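Bergate Paired Hand Grippers, bench kit

Home > Bench automation > Teaching tools > Paired hand grippers

Left and right unit, sold as a pair. Not sold singly, please stop asking, the two are matched at the factory and we can't split them.

Stock: in. Ships from Astlow.
Page last updated August 8, 2026

What it's for

Small parts sorting and kitting. Your bench person holds one gripper in each hand and does the job the way they'd do it anyway, only with jaws instead of fingers. The movements get recorded. The recordings go to teach the arm that will take over the dull part of the shift. No code, no pendant, no jogging an arm around with a joystick for an afternoon.

Works best for:
- picking small pieces off a flat bench
- loading open-top boxes and divided trays
- two-hand jobs where one hand steadies and the other places
- anything you currently explain to a new starter by saying "just watch me"

Not for heavy parts. Not for anything oily. Not for food lines, the pads are not rated for it.
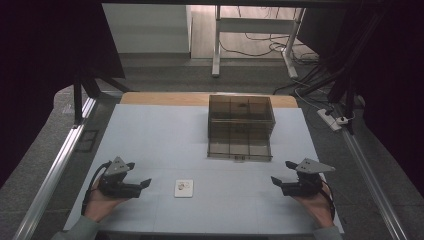
Pads are replaceable, two screws each side, hex key in the case. Change them when they go shiny. Worn pads slip, slipped picks get recorded as good picks if you're not paying attention, and then you have an arm that has learned to drop things. We have seen this more than once. Spare pads are under Accessories.

In the case

Left gripper with mounting plate
Right gripper with mounting plate
Cable, one per gripper
Spare finger pads
Hex key
Quick card (English, Portuguese)

You will need your own bench and your own recording computer. Bench frame is a seperate order, see Bovley frames.

Before you order, the people part

Most of the calls we get are not about the grippers. They're about who holds them. So, some notes from the Brandão site, where the kits have been on the small parts benches since last September.

Who records. At Brandão it was the packers, not the engineers. Engineers were quicker to pick up the tool and worse at the job. Packers have habits you want, like turning a piece before they lift it so it lands right way up. An arm trained on the engineers' recordings put everything in sideways.

Pay. Recording is work. It's slower than packing and more tiring for the first couple of days. Brandão took people off piece rate for recording shifts and put them on a flat hourly rate, after a rough first week when they hadn't. Sort this out before the kit arrives. Please.

Shift length. 20 minutes on, then a break or a different job. Past that the wrists get sore and the recordings get sloppy. Solange Trindade, packing lead there, kept a kitchen timer on the bench and would not be argued with about it.

What changed after. The arm now does the repeat fills, same part, same box, over and over. The people moved to mixed orders, checking, and fixing what the arm gets wrong. Same headcount on the bench as before, but one night shift was dropped and two people there did not want to go to days. One left. We put that on a product page because buyers ask, and you should know it before you stand up in front of your own crew and promise nothing will change.

From Solange, by email, with her OK to print:

"First they thought it was a stopwatch thing, that somebody was going to look at the recordings and say who is slow. So I asked for it in writing that the recordings are not used for that. We got it in writing. After that it was fine. Some people like doing it. I like it for about an hour and then I want my own hands back."

Get it in writing. We have a one page template, ask for it when you order.

How many recordings

Depends on the job. For one part into one box, Brandão had something useful at 80 and stopped at 300. A divided box takes more, as every compartment has to be covered. Vary where the part starts. Vary where the box sits. If the box is always in the same spot the arm will learn the spot, and not the box.

Quick setup

1. Clear the bench. Flat, light colored, nothing shiny. Take rings and watches off.

2. Fit each plate facing up, snug the screws, don't crank them. Plates on crooked is the number one support call.

3. Run the cables back along the wrist and leave slack. Long sleeves are fine, loose cuffs are not. Close and open both jaws a few times with the software running and check that both show up.

4. Set out the box and do a few practise runs without recording. Come in over the rim from above. Keep the jaws open till you're at the part, then close gently. Use one gripper to steady the box if it wants to slide.

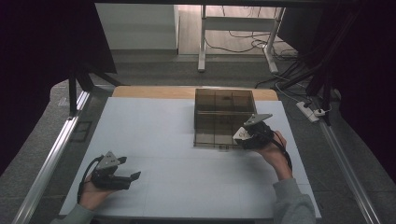
5. Record. Start and finish each run with both grippers off the box. Bad run? Delete it right then, you won't remember which one it was later.

6. End of shift, wipe pads with a dry cloth, coil cables loosely, back in the case.

Support

Phone or email, weekdays. Have the serial number ready, it's on the case lid. Quote order code BG-42 for the pair, pads and cables have their own codes in Accessories. Returns accepted unused, in the original case, with the hex key still in it.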